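Trips > Days Out > Open Days > Gremgate

Padlocks and paper cups: an afternoon at the Gremgate open day

I'd been meaning to go to the Gremgate open day for years, and every January I manage to be sick, or snowed in, or just plain forget. This time I put it on the fridge in big letters and I made it! Parking is four dollars in the lot behind the old mill (bring cash, the machine was sulking), and then it's a short walk down to the main door, where you get a sticker and a map that has been photocopied so many times the restrooms have vanished.

I started upstairs with the Costa room, which is all hinges and door closers. Nice enough, and very shiny, but I'd come for locks. I've been picking up old padlocks at yard sales since I was a kid – there are 154 of them in my hallway cabinet, and yes, they're all on hooks – so I headed straight down to the padlock tables before the crowd found them.
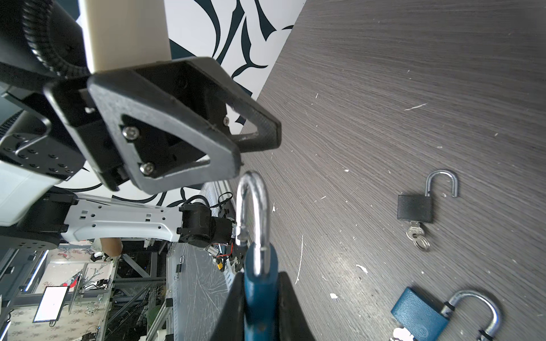
What I love about a plain keyed padlock is how little there is to it. A body, a shackle, a key, and that's pretty much the whole story until you look inside. They had a cutaway drawing taped up by the stairs with the pins and springs colored in, and I stood there so long that a family of five had to squeeze around me (sorry!). The pins sit at different heights, the key lifts each one to the right spot, and the whole plug is free to turn. I knew that already, sort of, but seeing it drawn that big made it click in a way that my library books never did.

I'm also a sucker for a colored one. Black is fine, black goes on everything, but give me a blue or a green body on a garden gate and I'm happy. I have a dull little green one from a flea market that still has its key on a loop of string, and it's probably the last thing I'd ever sell.

After that I did the Pinis workshop, which you sign up for at the desk. It's 20 minutes and you get to take a practice lock apart. I dropped a spring almost right away. It went under the radiator, and as far as I know it still lives there. The people next to me had theirs back together and working while I was on my hands and knees, but it was so much fun, and I'd do it again tomorrow.

Back down to the tables for one more look before the coffee ran out.

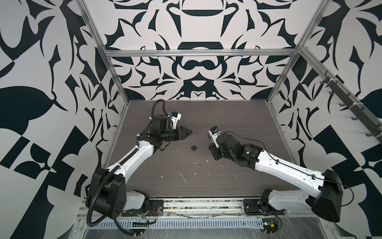 A small black padlock with the shackle up, and its key next to it.

I do like the small ones best. They're the ones that turn up on toolboxes and diaries and school lockers, and hardly anyone keeps the key, so finding a pair together at a sale always makes my day.

Lunch was at the Burnura cafe across the yard. Grilled cheese, good. Soup, too salty. The pie was gone by half past one, so go early if you care about pie! The gift shop had more than 200 key rings on one wall and I got away with buying two, plus a tube of graphite for the shed lock, which has been sticking since fall.

If you're going next year, wear layers, because the lower floor is chilly, and do the workshop first. The line was out the door by the time I left.

Recent trips
The button museum in the rain
A tour of the candle works
Two clock shops and a flat tire
Yard sale season: what I brought home

Contact | Copyright, all words and photos mine, please ask first | Back to top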